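Handheld gripper demonstration

Handheld gripper demonstration is a method of collecting training data for robot manipulation in which a person performs a task with a hand-carried gripper tool instead of driving a robot arm. A camera fixed to the tool records the fingers and the work surface during each attempt.

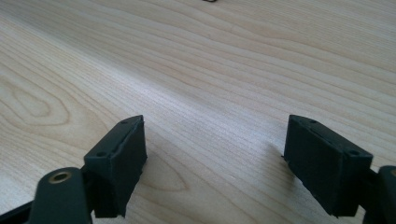 View from the camera of a handheld gripper, with both fingers apart over a wooden tabletop.

The recordings are used to train a control policy, which is then run on an arm fitted with fingers of the same shape. The method belongs to the wider field of imitation learning.

Background

Early work on learning from demonstration relied mostly on teleoperation, in which the operator moves a leader device and a robot arm follows. Teleoperation gives exact joint readings, but it requires a complete robot at every collection site and is slow for tasks that involve contact. Direct video of human hands is easier to obtain, but leaves a large difference in shape between the hand and the robot's end effector. Handheld grippers fall between the two. The operator feels contact forces through the handle, and the recorded fingers match those of the robot.

Apparatus

A typical tool has a parallel or linkage-driven pair of fingers, a trigger or squeeze handle, and a wide-angle camera mounted behind the fingers. The pads are often block-shaped, with flat inner faces that meet when the gripper closes. Bushings in the linkage arms limit play at the joints. Pads are treated as wear parts, as scuffing along the edges changes both their grip and their appearance in the recordings.

The opening width is either read from an encoder or estimated from the images. In the second case the fingers must remain visible through the whole stroke. Tool position is recovered by visual-inertial tracking, which depends on surface texture. Wood grain and printed mats usually give enough features for tracking, while plain white surfaces and strong reflections can cause it to drift.

Procedure

Each recording session begins with a calibration pass, in which the gripper is opened and closed over a clear part of the work surface. This sets the limits of the width estimate. The operator then performs the task repeatedly, changing the starting position of the tool and the layout of the objects between attempts. Attempts with lost tracking are removed before training. Failed grasps may be kept if the operator recovers and completes the task.

Actions are stored as changes in tool position relative to the current camera view. A policy trained in this form does not need to know where the robot base stands, provided that the camera is mounted in the same place on the arm as on the handheld tool.

Brernunar study

The Brernunar study, led by Anong Wongsuwan and Thanakorn Jitpraphai, examined how the variety of work surfaces affects a policy trained on handheld data. The set contained 2697 accepted demonstrations of a pick-and-place task. A second set of 400 demonstrations, recorded on a single tabletop, served as a baseline. Both policies were tested in 60 trials on surfaces absent from the training data.

The policy trained on the larger set completed 69 percent of its trials. The baseline policy failed most often during the final approach, where it closed the fingers before the object was between the pads. Because the two sets differed in size as well as in variety, the authors did not assign the improvement to surface variety alone. A follow-up by Kulap Thammasiri with sets of equal size was in preparation in February.

Limitations

The person holding the tool can reach poses and speeds that an arm cannot, so some recorded paths have to be slowed or discarded. Grip force is not captured unless the pads carry sensors. Small differences in pad wear or camera angle between the handheld tool and the robot can also shift the point at which the policy closes the fingers.

See also

Imitation learning
Teleoperation
Visual-inertial odometry
End effector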